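Fingertip pads, round two

11/08/2025

I said back in June that I'd do a proper comparison of fingertip pads once the new set turned up, and it has taken me until now to sit down and write it. Short version: I'm keeping the soft ribbed pads on for fabric and going back to the hard ones for boxes and tins. The long version follows, mostly so I can find it again when I've forgotten the details.

The grippers are hand-held, the kind with a parallel linkage and a trigger. I have two of them. I've been using them for folding and sorting clothes, which is a miserable job for a gripper and therefore a good test of one. A mug stays the shape it is when you let go of it. Leggings don't.

I tried three pad types. The first was the hard flat pad that came in the box. The second was a silicone sleeve from Nivach that pulls over the original finger. The third was a ribbed rubber pad from Clarero that screws on in place of the original. I paid for all of it myself, and the Clarero pads were the dearest by a fair margin, mostly because of postage.

The task was dull on purpose. Garment on the bed, pinch at a seam, lift it clear of the sheet, hold for a slow count, put it down. I did 65 lifts with each pad type over three evenings and wrote down every one where the cloth slipped before the count was done. Same garments each time, all of them dark stretchy ones, as those had given me the most grief.

The hard pads slipped 23 times. The Nivach sleeves slipped 18 times, but a good share of those were the sleeve moving on the finger and not the cloth moving on the sleeve, so I'm not sure it's a fair number. The Clarero pads slipped 8 times. Most of the eight came late on the third evening when I was tired and pinching too close to the fold, and I've left them in the count anyway.

Slips aren't the whole story. The ribbed pads grab the sheet as well as the garment. With the hard pads you can skate along the bed and scoop up an edge. With the rubber ones you have to come straight down, close, and lift, or you end up with a fistful of bedding. It took me a while to stop doing it, and I still do it when I'm rushing.

The other complaint is release. The hard pads let go cleanly. The rubber ones hang on to thin stretchy cloth for a moment after the jaws open, and if you move off straight away you drag the corner you've just laid down. Jailson Honorato suggested a dusting of talc on the ribs. I tried it and it fixed the release and ruined the grip, so I wiped it off again with a damp cloth.

Colour turned out to matter more than I'd have guessed, for the camera more than for the fingers. Black cloth against black jaws is hard to read on playback. With a blue pad you can at least tell where the finger ends and the trousers begin. 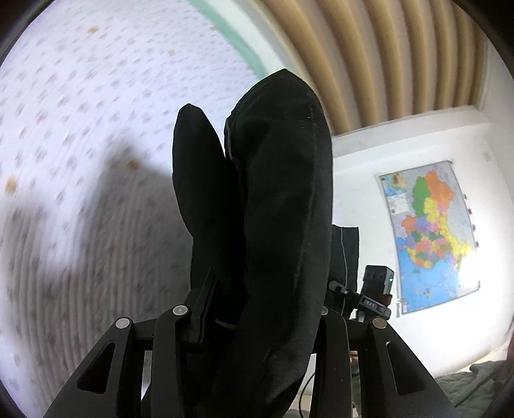
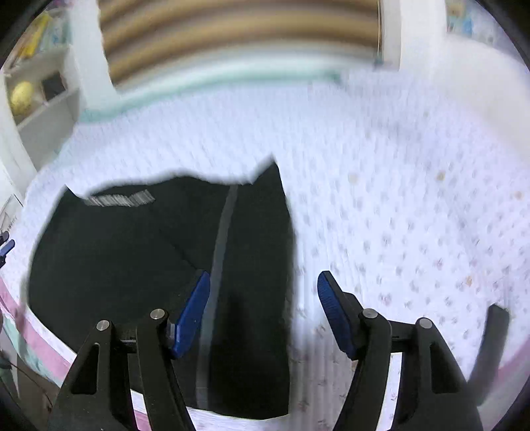

On to the linkage, which I'd meant to leave for another post. Both grippers had some side play at the pivots when I got them. You notice it when the jaws are nearly shut on something thin, because one finger arrives a bit high and the cloth rolls out instead of being pinched. I took up the slack with shim washers out of the Macedo assortment tin, one per pivot, and a drop of medium threadlocker on each screw. Two washers was too many and the trigger went stiff. If you do this, do one side, check it, then do the other.

I did the first gripper before the pad tests and the second one after, so all the numbers above are from the first. I'd like to repeat the hard pads on the second gripper to see how much of the improvement is rubber and how much is washers. My guess is mostly rubber.

Simone Fagundes asked in the comments last time whether I'd looked at the Pikside controller for logging jaw width. I've got one on loan. It works, but the mounting bracket fouls the trigger guard on my grippers and I've had to hang it off the side with cable ties. I'll write it up when I've printed a better bracket.

Still to do: socks, towels, and something with a zip. Also a new set of hard pads, as I've managed to chip one of the old ones on the garage floor.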